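Chore machines: questions we keep getting

Last updated 04/07/2026 by Iwona Kurek, Semano

Can I buy a machine that clears the table?
You can buy one that says it does. Our readers in Eltstead sent us 500 questions in March, and most came after watching a sales video. Ask the seller whether the video was sped up, and who was steering.

What makes a plate so hard?
It's flat, it's low, and the rim gives you very little to hold. Put something small on top and you have to keep the whole thing level as well. People do this with two hands and don't think about it.
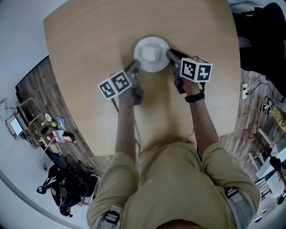

When will a house robot be worth the money?
I wouldn't set a date. Hubert on our desk says 3 years, but he said the same when we started this page.

Are shops and factories further along?
For one job, repeated in one spot, yes. Change the box size or move the shelf and somebody has to come out and set it up again - usually at your cost.

Should I put down a deposit?
I wouldn't. Wiesława Wasilewska paid $1,362 toward a kitchen unit and is still waiting for a delivery date. Get the refund terms in writing first.

Do you test dishwashers?
No, those have their own page.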